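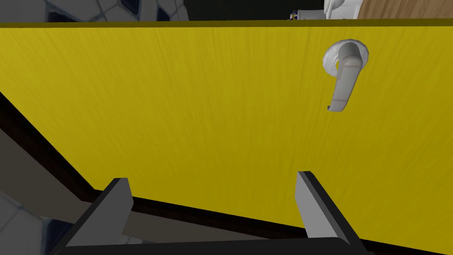
1/ Taltetti door pack, review thread
Two weeks with the Taltetti simulated home from Stusden, door pack only. Tested on one workstation with the stock two-arm robot and the stock two-finger grippers. I paid for the licence.

2/ What you get: one furnished flat, 12 door and drawer tasks, a recorder, and a replay tool. The kitchen pack is sold separately and I have not tried it.

3/ Install went cleanly on the second attempt. The first stopped on a missing texture archive. The installer reports this as "asset error 274" and the manual has no list of error codes. Support replied the next morning with a download link.

4/ Lever handles are the best part. The lever has its own hinge, return spring and end stop, all editable in a text file. Default spring is too stiff for my liking. I halved it and left the rest alone.

5/ Contact between fingertip and lever is stable at the default time step. Double the step and the lever starts to chatter under load. The manual does warn about this, in a footnote to the drawer chapter.

6/ Baseline policy, door opening, 100 attempts per handle type. Lever: 71 opened. Round knob: 38. I would treat the knob figure with caution, as the friction value shipped with it looks like a placeholder.

7/ Most of the lever failures were approach errors. The gripper came in too low and closed on nothing. Moving the pre-grasp point up a little in the task file cured a good share of them. I have not rerun the full set with that change. 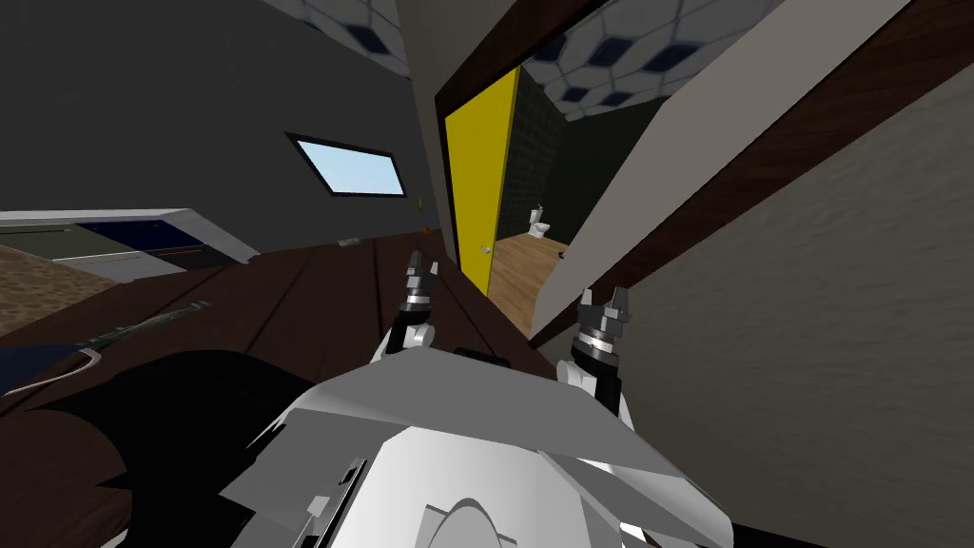

Both grippers raised, yellow door open to the bathroom.

8/ Camera mounts are free to place and rotate. Tilt is stored with each recording, so a rolled view replays rolled. If your training code assumes a level horizon, check this first. Mine did.

9/ Surfaces: wood grain and tile patterns can be swapped per room. Swapping is slow, around 40 seconds on my machine, and it reloads the whole flat even when only one door changes. Please fix.

10/ The recorder writes one file per attempt. My longest was 412 MB with two cameras on. There is a compression switch, off by default, and it made no visible difference to the replay.

11/ Compared with the older Fuchs door set: Taltetti has better hinges and much better handles. Fuchs loads faster and its task files are easier to read. Import from Fuchs works for doors. Drawers came across with the axis reversed.

12/ Pekoner robot models load but the wrist limits are wrong. Reported in June, marked open, still open as of Wed 9 November.

13/ I am keeping the licence for lever work. For knobs I would wait for the next release. Edited task file goes up tomorrow, spring and pre-grasp changes only.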